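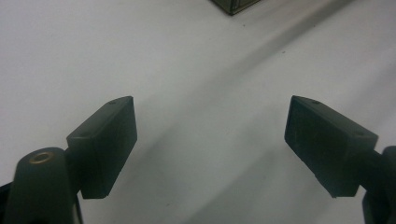

# About Prothero Tables

Hi, I'm Angharad Phillips, and I make plain white tables. Matte white, flat, no pattern, no shine. I get asked pretty often if we do anything in walnut and the answer is no, but I'm always happy to chat about walnut!

Prothero started in my garage (my grandmother was a Prothero, so that part was easy). I was teaching evening pattern-cutting classes back then, on a pair of folding tables with a speckled gray top, and I kept losing pins on them. Every single class. You'd put down a pin or a snippet of dark thread and it just melted into the speckle. So I made myself one white table, then a student wanted one, then her sister wanted one for her model trains, and I stopped teaching about a year later without really deciding to.

## What we make

We have 2 tables in the line, which I know isn't a lot.

**The Gasis** is the big one. It's a standing-height work table with room for a person on each side, and it's the one most sewing rooms and school art rooms go for. The legs come off with one wrench, so you can get it up a staircase. I've done it with my brother-in-law complaining the whole way, and if he can do it, you're fine.

**The Tremier** is the desk-height version, 44 inches long. It's what I'm sitting at right now. I sort buttons on mine and eat lunch on it and my daughter does her homework at the other end, which means there's usually an eraser crumb situation by dinnertime.

People ask about a third one, and yes, there's a drop-leaf in the works called the Irkero. I brought one to our open shop day in September and the hinge squeaked so badly that folks were turning around to look. I'm on my third hinge now. It'll go on sale when it's quiet!

## Why matte

Mostly glare. I like a good bright lamp over my work, and on a glossy top you end up staring at the reflection of the bulb. On a matte one the light spreads out and shadows stay soft, so you can see the edge of whatever you're cutting or gluing. White does change with the light, though. Under a cool lamp it goes a little gray, under a warm one it looks more like cream, and I've had a customer or two call to ask if we sent the wrong color. Try it by a window first, then give me a call if you're still not sure.

The other thing about matte white is that it shows everything. Pencil, coffee, the blue stuff off new jeans. I happen to like that (I can tell when I need to wipe it down), but if it's going to make you crazy, you may want a different table, and I'll gladly point you to somebody local.

## Looking after yours

Warm water, a drop of dish soap, a soft cloth. Dry it off after. Pencil comes up with a regular white eraser. Please don't use those scrubby sponges on it, they leave shiny patches and there's not much I can do about a shiny patch over the phone. Hot pans need a trivet. Use a cutting mat with a rotary blade, too.

## The shop

There are 2 of us full time plus my nephew on busy weeks. We've built some 1000 tables so far, and I still sand the corners on every one myself, partly since I'm picky and partly for the radio time.

You're welcome to come by and lean on things. Bring your sewing machine or your puzzle or whatever it is you'd be using the table for, set it down and work for a while. We're open Tuesday through Saturday, and the door on the alley side is the one that opens. Parking's easier there too.

*Page updated 10/24/25. New hours are on the contact page.*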